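How to price crochet for a craft fair table
Posted 2020-02-04

Most pricing advice for crochet comes down to a formula: materials, plus hours times a wage, times two. I used it for my first season and came home from the Zundside spring fair with nearly everything I took. The formula tells you what a piece cost you. A stranger with a stroller and a coffee has no interest in that, and doubling the number does not give them one.

I still do the math, but I use it to decide what to make.

Step 1. Work out what the fair costs you

Write down the table fee, gas, parking, card reader charges and lunch. Fleury charged me $40 for a half table and Edum, which is bigger and calls itself "juried," came to $107 once I had paid extra for electricity I didn't use. Ask what you get for the fee before you pay it. "High foot traffic" means very little. Edum's application promised 4,000 visitors, and I would like to know who was standing at the door with a clicker. Call a past seller and ask what they took in. If they change the subject, you have your answer.

Step 2. Time three pieces from start to finish

Use a kitchen timer. Include winding the yarn, sewing on parts, weaving in ends and attaching the hanging loop if there is one. I was sure my small ornaments took half an hour. They took 52 minutes, and most of the difference was sewing.

People will tell you that you get faster with practice. A little, yes. I would not build a price on it.

Step 3. Weigh the yarn

Weigh the ball before and after, and work out the cost by the gram. Fluffy yarn is the one to watch. It costs more, it hides your stitches so mistakes take ages to undo, and buyers don't pay extra for it as far as I can tell. They do pick it up and squeeze it, which is nice for them.

Step 4. Look at what is already selling

Go to the fair as a shopper first. Write down prices, then come back late in the day and see what has left the tables. The prices on things still sitting there at closing are only somebody's hopes. Online listings are worse for this – anyone can ask $60 for a keychain.

Step 5. Pick three price points and stick to them

Mine are $6, $14 and $28. Every piece has to fit one of those, and if the time and yarn say it can't, I stop making it or make it simpler. My flower garlands were a $45 item by the formula. I cut the number of flowers, dropped two colors, and they went into the $28 group. I liked the old ones better.

Skip the .99 endings. You will be making change all day with cold hands.

Step 6. Test the price twice before you change it

One slow fair proves nothing. It rained at Statmont last March and I lowered everything by lunchtime, which sold two extra pieces and annoyed the woman who had paid full price at ten. Keep a sheet of what sold at each fair and leave your prices alone until you have two good-weather days to compare.

Step 7. Count the money properly

My best season brought in $510 in sales before costs. That sounds fine until you go back to steps 1 and 3. If somebody's video says fairs will replace your paycheck, check whether they also sell a pricing course.

What to do with the leftovers

Don't mark them down at the table during the last hour, whatever the seller next to you does. Regulars learn to wait for it. Put the small things together in one box with a lid, keep a list of what's in there, and bring them out again in the fall. Anything that has been to four fairs and come home each time gets given away – I stop making that pattern, even if friends keep telling me it's adorable.

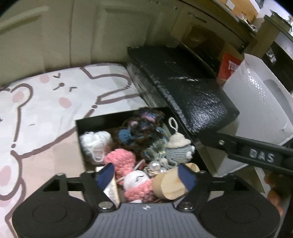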